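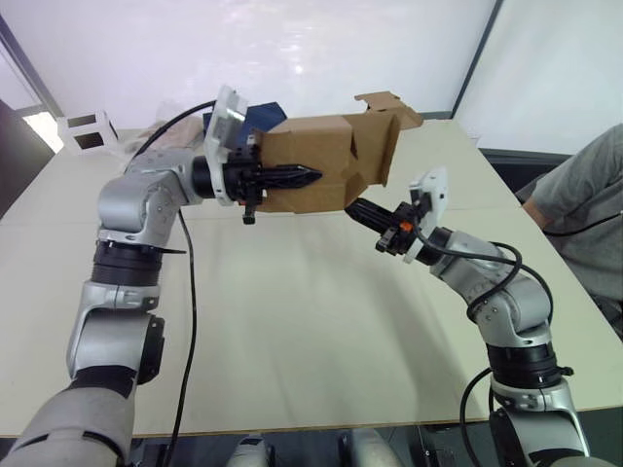
Speaker notes - "In Praise of the Cardboard Box"
Brevstead Repair and Reuse Evening, June 2026
Ilaria Sartori

Slot is 16 minutes plus questions. Keep the water near. Don't rush the opening!

OPENING
Hello, thank you for having me. I love cardboard boxes. I've packed things for a living since I was at college, first in the stockroom at Ruggiero and now at Brellholm, and I still get a small thrill from a flat sheet that folds up into something you can stand a kettle on.
Hands up who has a cupboard at home full of boxes they're keeping just in case. (Wait for it. It will be most of the room.) Lovely. Tonight is for you.

WHAT A BOX IS MADE OF
Hold up the cut strip so they can see the edge. Two flat sheets with a wavy one glued between them. The wavy part is called the fluting, and it's where all the strength lives. Pass the strip round, and let people squash it one way and then the other. Stood on end it's remarkably stiff. Pressed flat between finger and thumb it gives up at once.
So which way should the waves run in the walls of a box? Up and down! Give them a moment to work this one out, someone always gets there.
Every fold is a place where the waves have been crushed on purpose. That's what a crease is - a neat line of damage in exactly the right spot. I think that's wonderful.

FOLDING ONE UP
Do this live with the spare from Drilidel, and talk while folding.
Open it out into a tube first and square up the corners. Short flaps in, then long flaps over the top of them. People go wrong by starting with the long ones, and then the whole base bows. Turn the box over before taping and lean on it gently with a flat hand.
A half-folded carton is an awkward customer, mind. It wants to spring back, the flaps point in every direction, and you always seem to need one more hand than you've got. Lay it on its side if it won't behave. One hand steadies a wall, the other goes after the flap.

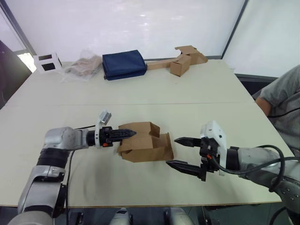

Work on a table with plenty of clear space in front of you, and push everything else to the back. I learnt that one at Ruggiero, chasing a roll of tape across the floor with an open carton under my arm.

TORN FLAPS AND OLD BOXES
Question I get asked most: can I use it again? Very often yes. A torn flap is fine if the walls are sound. Tape the tear on both sides and put that end on top. A soft corner is another matter, and so is a crease across the middle of a wall, where the waves have gone flat. Keep those for light things - jumpers, lampshades, the Christmas paper chains.
In April we did a sort-through at Brellholm and went over 800 used boxes by hand. I could have done it all week. Mention the trick with the thumb: press along the upright edges and feel for the soft bit.

TAPE
Keep this short, I can go on. One strip down the middle seam, and carry it well over each end. For books, add strips across the edges too. Rub it down firmly.

QUESTIONS
Handouts are by the door, 40 copies. If they run out, take names and I'll post more.
Bring the strip of card home this time, Ilaria.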